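About Clindenley

Clindenley is a sorting and repacking workshop for mixed household and small-office goods. We receive cartons of unsorted items, separate the contents from the packaging, identify each item and return it to the client in labeled bins with an itemized sheet. Typical contents are small electronics in retail boxes, cleaning supplies, stationery, cables and single-use packaging of all kinds.

The workshop was set up by Hui-mei Mak and Daichi Ishida, who had both worked in returns processing. It occupies the second floor of the Nakajima building and runs 44 sorting stations. Intake is on the east side, the tables are in the middle, and outgoing bins leave by the freight elevator before 4 p.m.

How the work is done

A carton is opened at intake, weighed and given a lot number. The contents go to a table in one batch. Film, bags and wrappers are handled first, as they hide smaller items and slide under boxes. Retail boxes are kept closed and set down with the product name facing up. Scouring pads, cloths and other cleaning goods are grouped separately from electronics. Anything still inside a bag stays in the bag until the rest of the table is clear.

Tables are light in color and have no raised edge. Clear film is hard to see on a light surface under window light, so each table gets a second pass by hand before the next lot is brought over.

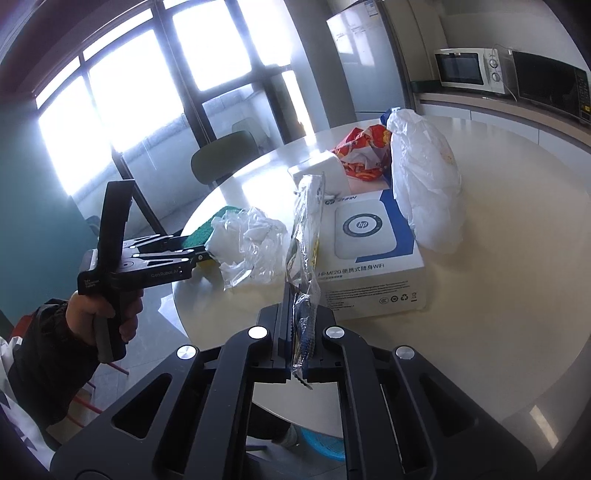 Sorting table with plastic packaging, bags and a boxed HP ME20 portable Wi-Fi unit.

Packaging is divided into four streams: clear film, printed film, rigid plastic and board. Printed bags go with printed film regardless of color. Translucent carrier bags are emptied, flattened and counted as clear film unless they carry a printed area larger than a hand. Board is flattened only after the label has been recorded. Where a label is in a language the sorter does not read, the characters are copied as printed and checked at the records desk.

Records

Each lot is entered in Zendatano, our stock register. An entry lists the item name as it appears on the box, the condition of the outer packaging, the bin number and the initials of the sorter. The register currently holds 428 item categories. New categories are added by Sayaka Kaneko, records lead, normally at the end of the month.

Capacity and terms

Standard capacity is around 200 cartons per week. The maximum carton weight is 20 kg. Liquids, batteries shipped loose and food are not accepted. Clients on the Juseck collection route can add cartons to an existing pickup; other clients deliver to the ground-floor dock. Discarded packaging can be returned on request, baled by stream.

Staff

Hui-mei Mak, operations
Daichi Ishida, intake and dock
Sayaka Kaneko, records
Sota Hattori, table layout and training
Hinata Oshima, client accounts

New sorters train for two weeks in June or on joining. Quotes and sample sheets are available from client accounts.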